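Speaker notes: "Where Did You Put It?" Naming things so other people can find them
Slot is 45 past the hour, straight after coffee. Expect crumbs.

Opening
Wait for the door to stop banging. Then ask who has a file called "final". Who has "final 2"? Keep your own hand up the longest.

Tell the Dramani story. We took over their shared drive in December and it held 4,000 documents, of which 187 were called "notes". One of the 187 was the contract. Rüdiger Ehlers found it while looking for the parking map, and we still don't have the parking map.

Pause here. People like to think about their own drive for a moment, and then they'd like to stop.

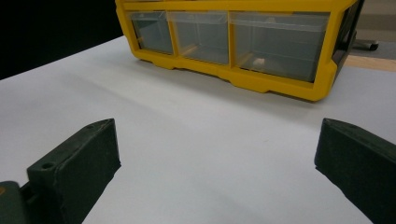 Slide 4. Yellow organizer, white table.

The shelf problem
Everybody files by what a thing meant to them that afternoon. Eino Hyvönen kept a folder called "Tuesday stuff" for years and could find anything in it. Then he went on vacation.

Ask the room: if you were out tomorrow, what word would a coworker type first? Take two answers. Somebody will say "budget". Ask which one.

Main point, say it slowly: a name is a message to a person in a hurry who doesn't like you very much at the moment.

Skip the history of library catalogs unless we're ahead of time. (We have never been ahead of time.)

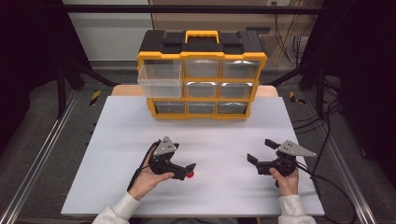

Slide 7. Three rows of three, top-left drawer pulled partway out.

What we did at Skarura
Started with 145 top-level folders. Ended with 5. Admit that one of the 5 is "Other" and that it's doing very well.

The rules fit on an index card. Subject first, then the year, then who owns it. No initials, no jokes. The jokes rule was the hardest fight and I was on the losing side.

Do NOT show the Prenik spreadsheet. Last time we lost the back row.

If someone asks about search: yes, search is good. It finds all 187.
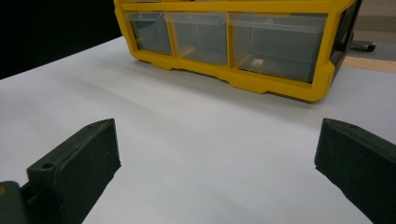 Records and Information Team, Hirnum

Exercise, if the tables allow
Pairs. Each person writes down the worst file name they've made this year and swaps. The partner guesses what's inside. Give them three minutes and call time at four. Read a couple out loud, with permission, and leave out anything with a manager's name in it.

Closing
Ask them to rename one file before lunch. Just one. Handouts are by the exit, and the online copy is on the shared drive under "handout new (use this)". Fix that before the talk.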